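In Praise of the Wipe-Down Tablecloth

I've eaten at restaurants in Neltport with linen so stiff you could ski on it, and I never relax at any of them. Give me a checked cloth and a damp rag and I'll stay three hours!

My mother-in-law owned one good tablecloth for 37 years and we were all scared of it. Gravy was passed like a live grenade. What's the point of that? Dinner is messy — kids are messier — and a table ought to forgive you.

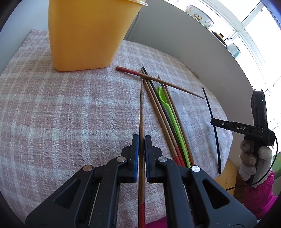 But what about company?

Use it for company too. I had 25 people through at Thanksgiving, somebody tipped the cranberry sauce, and we just kept talking (mostly about Brerow's new parking meters, sadly). Save the ironing for funerals. I'd put my pink checks in front of the mayor.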